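Bench and Desk Robots > Kits and Services > Granström two-arm table kit, anyone bought it?

pskwok
Posts: 51
7 Aug 2025

Hello all. I am looking at the Granström two-arm kit for our small workshop. We repair and adjust glasses, and I would like the arms to do the boring part: take a pair from the table, put it in the box, next one please. The quote I received from Drorkano is 2637 dollars per month on lease, with setup and the training software included. My English is not perfect so excuse me if some words are wrong.

My questions are these. Is the gripper good enough for thin frames? How much work is it to teach a new task? And is the support real or only a web form?
Pui-shan Kwok

midge_r
Posts: 235

We leased one for a packing job. The arms are fine. The grippers are the stock black fingers with teeth, and I would not let them near anything with a nice finish until you put something soft over them. Drorkano sells sleeves but they are dear for what they are. Ask for them to be thrown in before you sign.

Support answered my emails, slowly. I have no complaint about the colour of their invoices either, they arrive very promptly.

Chin-lung Yu
Posts: 8

Hello Pui-shan. I have the same kit on trial since some weeks, so I can tell you what I see in my own place. I am not paid by anybody in this.

First the teaching. You guide the arms by hand through the task, many times, and the software learns from your examples. The manual from Granström is quite optimistic on how many examples you need. For cubes it was true. For glasses it was not true at all, I had to do much more, and then do again when I moved the table closer to the wall. I wrote this to Drorkano and they said it is normal -- maybe normal, but it should be written in the manual.

Second, I keep different things on the table on purpose. Pens in a holder, plates, a cup with a straw, glasses of more than one kind. If you train only with a clean table, the arms become confused the first time that somebody leaves his coffee there. 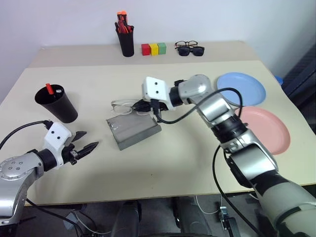

The clear frames are the most difficult for me. With dark sunglasses the camera finds the edges without trouble, but a transparent frame on a light table is almost the same colour as what is under it. I tried a darker mat and it was better. So if your customers like clear plastic, please test this before you sign anything.

Third, the cables. On my unit there is a cable from each gripper and it runs outside of the arm. It can catch on something if you are careless. I have fixed clips on mine since, but for this price I expected the cable to go inside.

tolley
Posts: 235

Sorry but I don't agree that it's a cable problem. Every arm in that price range has them outside, and when one wears out you'll be glad you can swap it without opening the joints. I'd take ugly and easy to fix over tidy and sealed.

Also, for a job that's only "glasses into box" you don't need two arms. Look at the Midik single arm. Cheaper, and half the calibration.

Chin-lung Yu
Posts: 8

Tolley, I understand your point for the repair. But the Midik has one hand only. With a case that has a lid you want one hand to hold the lid and the other to put the glasses in. I tried with one arm switched off and the lid was closing again each time. If Pui-shan uses open trays, then yes, maybe one arm is sufficient.

midge_r
Posts: 235

Or buy cases without a lid. Just saying. Tolley's right about the cables, I've replaced one and it was a ten minute job.

pskwok
Posts: 51

Thank you, this is very helpful and more honest than the brochure. Our cases do have lids, so I think I stay with two arms. The clear frames worry me now, we have a lot of them.

Chin-lung, do you use the Flultance software or the one that comes with the kit? The salesman said Flultance is better with transparent objects, but it is an extra licence and he did not want to put this promise in writing.

Chin-lung Yu
Posts: 8

I use the one from the kit. I asked for a Flultance trial also and they offered me October, so I cannot judge it yet. If he does not want to write the promise, I would count it as no promise.

My advice is to bring them some of your own frames, the worst ones, and ask to see it done with your cases. They did such a demo for me with their own samples, and these samples were very convenient.

tolley
Posts: 235

Agree with that one. And ask what happens to the lease if it fails your test. Mine had a clause on page two of the small print that I only found afterwards.

pskwok
Posts: 51

I will ask for both, the demo and the clause. I have already put some bad frames in a bag for them. When I have an answer from Drorkano I will write it in this thread.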